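Outdoor Lighting and Garden Rooms
Unit 8: Lighting the covered patio

This site uses cookies to remember your settings. By continuing you accept their use. OK

Revised September 22, 2020. Bring this handout to the planning session in October.

The unit deals with fixed lighting under a solid or fabric roof. Free-standing lamps were covered earlier and will not come up in the test.

Start with what the light is for. A table where people eat needs more light than a path to the back door, and it needs it from above. For the Drandar patio we measured 200 lux at the table and 31 lux at the step. Most people in the group found the step too dark when they came out of a bright kitchen. 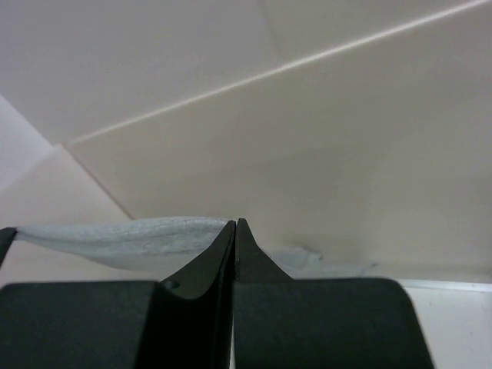
Fabric roofs behave differently from glass ones. Glass lets most of the light out at night, while a pale awning sends a good part of it back down. Colour matters here. A light grey-blue cloth, like the one pinched between the two black fingers, is a fair stand-in for the paler awning samples in the Nigatu folder. Hold a lamp under the pale samples first, then under the dark ones, and note both readings at table height.

Glare is the usual complaint. Set the fittings back from the front beam and tilt them towards the house wall — never towards the seats facing the garden. In the Vurari layout the tilt is 37 degrees. Copy it into your own drawing only if your beam is at the same height.

Cables run inside the rafters where the profile allows it. Leave slack at each joint. The transformer goes in a dry place that can be reached without a ladder, and the outdoor circuit must have its own residual current device. Connection to the mains is a job for a qualified electrician. 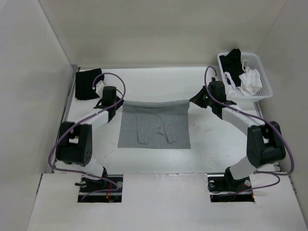

Exercise for next time

Draw the Itus patio at 1:50 and mark every fitting, the cable route and the switch. Add a short note on dimming. The roof is fabric on the garden side and glass next to the house, so treat the two halves separately.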